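What to Do With the Old Office Computers
Speaker notes, Despina Buzatu, Wednesday, January 10, 2018
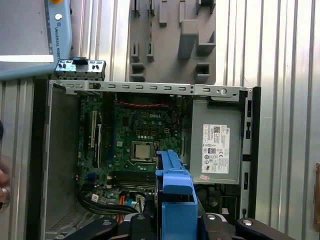
Slide 1. Dell desktop with the side panel off. Memory slots are empty.

Say hello, thank the Dristis library for the room. Washrooms are down the hall on the left. Questions at the end, please, or we won't get through it.

Slide 2. Why we're talking about this
Most small offices have a storage closet with old machines in it. Ours at Buzatu Bookkeeping had three, plus a box of power cords. People hang on to them out of worry over client files, or they don't know who takes them. Ask for a show of hands: who has one at home too?

Slide 3. Start with a list
Make, serial number, who used it last, what was kept on it. A sheet of paper is fine. When I helped Brandel with their move, the list came to 95 items and took an afternoon. Check it against the asset register and tell your accountant what's leaving. If you're still claiming depreciation on something, hold it back until that's sorted.

Slide 4. Client records
Tax records have to be kept for years, so copy first and wipe second. Open a few of the copied files to check them. Don't skip this. (Tell the Relska payroll story here, keep it short.)
Deleting a folder is not wiping. Either run a proper erase or take the drive out and have it destroyed. Ask for a certificate with the serial number on it and file that with the list.

Slide 5. Where they can go
Municipal depot: free for households, may charge businesses. Phone ahead.
School or charity: ask what they can use before you load the car.
Recycler: get a quote for pickup. Ours was $552 and I thought that was high, so we drove the lot over ourselves.
Never the curb, and never the dumpster behind the building.

Slide 6. Paying for it
Put a line in the budget every year. Leased equipment goes back to the leasing company, so read the return clause, especially the part on missing parts and cables.

Slide 7. Questions
Handouts are on the back table. The next talk is in March, on paper records and shredding. Sign-up sheet is by the door.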